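Policy trained on handheld gripper demos: does more rooms beat more demos per room?

Posted by Kasun Marikar in Robot Learning Help, 22 February 2022

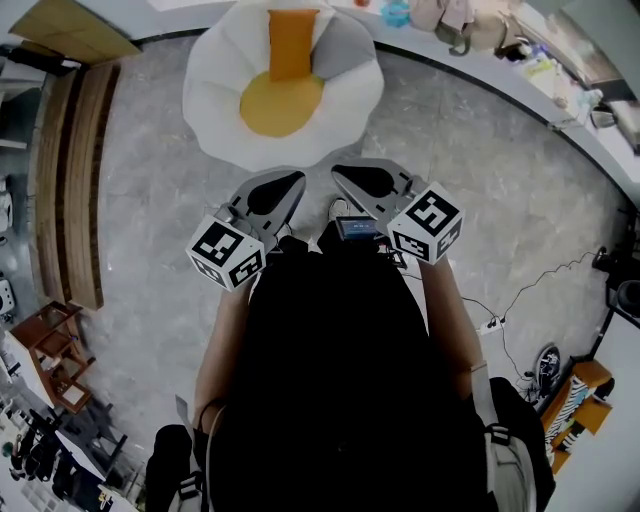
I am in the second year of my master's and I work on imitation learning with a handheld gripper. My task is pick up a soft object and put it on a target place. The finger opening comes from the two marker cubes, and the trajectory comes from visual tracking of the head camera. After filtering I have 1,721 demonstrations.

My problem is the following. I collected almost all of them in 3 rooms. When I test the policy in the same rooms it is quite good, also with objects it did not see before. When I test in a new room, it fails in a strange way: the arm moves to the correct side, then it stops above the object and makes small movements without closing. I first thought it is a bug in the gripper channel, but replaying the recorded actions works well in every room.

My supervisor proposes that I collect more demos in the same rooms, so the curves will be smooth. I have read the Virkcombe report, which says that the number of different rooms is more important than the number of demos, after some minimum in each room. But their task is opening drawers and mine is soft objects, so I am not sure the result holds for me. I have time for one more collection period only, and I would like to use it correctly.

What I want to know: is there a cheap way to test this with the data I already have, before I go to collect again? And is the hovering a typical sign of too few rooms, or does it mean something else?

Thank you for reading, and sorry for the long text.

Moushumi Weerakoon
Accepted by the poster

Yes, you can test it with your present data, and I would do this before any new collection.

Take a fixed budget of demos, for instance the size of your smallest room. Train one policy on that budget from a single room. Then train another with the same budget, but divided between two rooms. Keep everything else the same – same number of gradient steps, same augmentation, same objects as far as possible. Evaluate both in the room that you left out. Then rotate, so each room is left out one time.

If the divided policy is clearly better in the left-out room, you have your argument for the supervisor. If there is no difference, be careful with the conclusion. Going from one room to two is a small step, and it is possible that the gain only appears later. When we did this in our group with the Porkum dataset, we saw nearly nothing at two rooms and a clear improvement at 4. The total number of demos was constant in all these runs.

Please run each setting with several seeds. We had one seed that looked wonderful and I lost one week because of it.

About the hovering: I would not say it is typical for few rooms. In my experience it comes more often from pauses in the demonstrations. People slow down just before they close the fingers, especially with soft objects where they want to see the contact. The policy then sees many frames with almost zero motion and open fingers, and in a new room, where it is less certain, it stays there. Plot the speed of the gripper in the last second before closing. If you see a flat part near zero in many demos, remove some of those frames or resample the trajectory by distance instead of time.

You may have both problems together. The pauses are cheaper to fix, so start with them.

Demetrius Whitlock

More rooms. Always more rooms. We stopped recording twice in the same spot in November and haven't looked back.

Also check your latency. If observation and action are off by a few frames you get exactly that jitter above the object.

Kasun Marikar, comment under Demetrius Whitlock

Thank you. I think latency would give me the same problem in the old rooms too, and there it is fine. But I will measure it again.

Jahangir Kodikara

I agree with most of the answer from Moushumi, I only want to add some points about how to count a "room".

In our first study we counted every physical room as one environment. Later we understood that this was too simple. Two offices with the same floor, same desks and same light gave the policy almost nothing new. On the other side, one large room with a different floor in one half behaved like two environments. So if you have only one collection period, choose places that differ in floor, in height of the working surface and in light.

The second point is the person. If one person made all the demos in one room, and another person made all the demos in the next room, your comparison is mixed. You cannot say if the policy fails because of the room or because of the style of movement. Let every person record in every place, even if it is only a few demos.

Third, report the evaluation honestly. We do 39 trials for each policy, with the start positions marked on a printed sheet, and we count a grasp without a correct placement as a separate result. With ten trials you can not see the difference you are looking for.

Kamrul Nanayakkara from the Seltlow group has a small script for making the balanced splits. It expects one folder per place and one subfolder per person, so you may need to rename your files.

Kasun Marikar, comment under Moushumi Weerakoon

I made the speed plot today. There is a flat part in more demos than I expected, mostly in the ones I recorded myself. I will resample by distance first and train again, then do the left-out room test. I accept this answer now and will write the numbers here when the runs are finished.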